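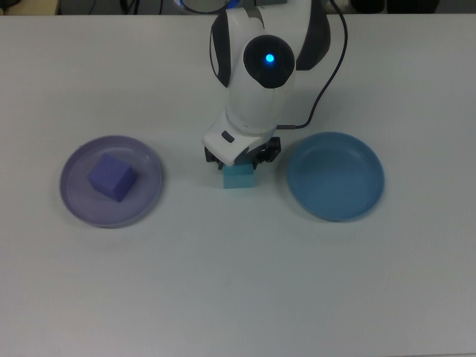

Teal block in the gripper between the two dishes, purple cube in the lavender plate. Head camera view.

Block sort: planner reaches the dish, then replans back to the center and hovers

Posted in Manipulation / Planning and Control
Tags: behavior-tree, color-segmentation, replanning, tabletop
Viewed 1,651 times

wivitlow_bench

I have a two-color sort running on a single arm. Purple blocks go to the lavender plate on the left, teal blocks go to the light blue dish on the right. The stack is Rondero for motion planning, a behavior tree on top, and a small color segmentation node fed by the head camera. There is no wrist camera.

Purple works every time. Teal picks fine, lifts, moves most of the way to the blue dish, and then the tree cancels the motion and sends the arm back toward the middle of the table. It stays a little above the surface with the block still in the fingers. After a while it either tries again or times out.

Log from one run, trimmed:

[place] goal=dish_right status=ACTIVE
[percept] target teal: lost
[percept] dish_right: radius change, confidence 0.41
[tree] precondition target_visible FAILED
[place] status=CANCELED
[tree] fallback: return_to_staging

What I have tried so far:

Raised the planner time limit. No change.
Lowered the speed. It gets worse, the cancel comes earlier along the path.
Widened the hue band for teal. The block is kept longer, but then part of the blue dish is labeled as block.
Swapped the dishes left to right. The failure follows the blue dish.

The planner itself never reports an error. Each plan it returns is valid and collision free. Is this a perception problem or a tree problem, and which one should I fix first?

Comments on this post

tornedby_ctl: Which node publishes target_visible, and is it checked on every tick or only at entry?

wivitlow_bench: Every tick. It is a reactive sequence, and the place action is the last child. The tree ticks at 50 Hz and perception publishes more slowly than that.

tornedby_ctl
Accepted

Both, but fix the tree first. The perception fault is only fatal because of how the tree uses it.

In a reactive sequence, every condition to the left of the running action is checked again on each tick. You have target_visible as a condition of the place branch. Once the block is in the fingers, the gripper and wrist hide its upper part from the head camera, and your segmentation node has less area to work with. One missed detection and the sequence halts the place action. The fallback then does what you told it to do.

The block does not need to be visible during transport. Its pose is known from the arm once it is attached. So:

1. On a successful grasp, write held_object to the blackboard and attach the block to the gripper link in the planning scene.
2. Replace target_visible in the place branch with is_holding. Read it from finger position and motor current, and do not involve the camera.
3. Keep target_visible in the pick branch only.
4. Latch the dish pose at the moment of grasp. Do not update it again until the arm is back at staging.

The structure I use:

Fallback
 Sequence (reactive): is_holding, move_to_place, release, clear_held
 Sequence (reactive): target_visible, approach, grasp, attach, latch_dish

One trap with this layout. After release, is_holding goes false on the next tick, and a reactive sequence will halt before clear_held runs. Put release and clear_held together in a plain sequence with memory, and use held_object from the blackboard as a second term in the condition, so the branch stays active until clear_held is done.

Step 4 also explains your slow speed result. A slower move means more perception frames per transport, so more chances for a bad one. That matches a per-frame fault and does not match a planner fault.

For the detection itself, teal and light blue are close in hue. Widening the band was the wrong direction. Mask out the fitted circle of each dish before you look for blocks during the pick phase, and go back to the narrow band. Saturation may separate them better than hue does. Plot both from a saved frame before choosing a threshold.

Comments on this reply

wivitlow_bench: Steps 1 to 4 are in. The cancel during transport is gone. I hit the trap with clear_held before I read that paragraph properly. Masking is next.

haverford_io: If you mask the dishes you can no longer confirm the block landed.

tornedby_ctl: Correct. Run the check after release as a separate query with the mask off, compared against a frame of the same dish taken before the move. It should not share a node with the pick detector.

haverford_io

Adding to the above on the planning scene side. When you attach the block, list the finger links as allowed touch links, or the next plan will start in collision. Rondero rejects a start state in collision by default, and the message it gives is a generic "no valid start," so it is easy to read as a joint limit problem.

Also model the dishes differently. A plate with a low rim can be a flat disk. The blue dish has a real wall, so a solid cylinder will block any release pose inside it. Use a ring mesh, or set the release height above the wall and accept the drop. Foam will take a short drop. I would start with the drop and only build the mesh if blocks bounce out.

Check the cable as well. If yours runs outside the casing and comes in near the wrist, limit wrist rotation in the place goal. A free yaw on a square block lets the planner pick a solution up to 2 quarter turns away from the one you want.

rk_pallet

I had something like this and it was the lighting. Try turning off auto exposure. Also update Rondero, the older one had a bug with canceled goals I think.

Comments on this reply

tornedby_ctl: Locking exposure is worth doing for any color threshold. The canceled goal bug I know of left the action stuck in ACTIVE, and the log here shows a clean CANCELED.

rk_pallet: ok, might be a different one then

wivitlow_bench: Exposure is locked now. The radius readings on the right dish are steadier. I still see a low confidence value when the arm passes over the rim, but with the pose latched it has no effect on the motion.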